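The Charbonneau Community House family room will reopen in October. In preparation, staff are sorting the contents of its shared cupboards. A short thread on what residents may expect.

1/ Household goods, toys and medicines were stored together for too long. They are now being separated at one table, with plush toys going into the blue containers on the Herivov shelving.

2/ The inventory register lists 1,064 items for the building. Of these, 601 are toys and children's goods — more than the room can reasonably hold.

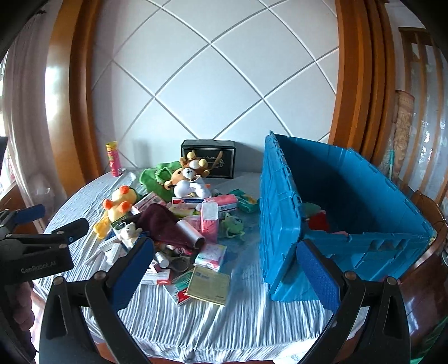
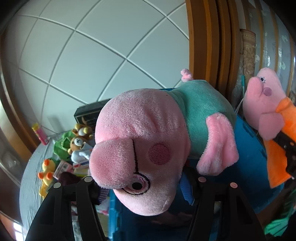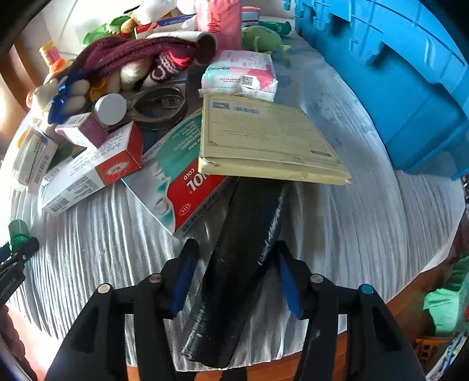
Sorting at Charbonneau. Second picture: two plush pigs, one in teal green and one in orange.

3/ Medicines, including cold remedies and effervescent tablets, will no longer be kept with toys. They move to the locked cabinet at the Gakthorpe Street desk. Expired packages go to the pharmacy return point.

4/ Scissors and tape belong in the office drawer. Knitted items will be washed before they are shelved.

5/ Families may claim a toy left in the room by writing to the front desk within 10 days. Please describe the toy and its clothing, if any.

6/ Unclaimed toys in good condition will be offered to the Flunport playroom. Books stay with us.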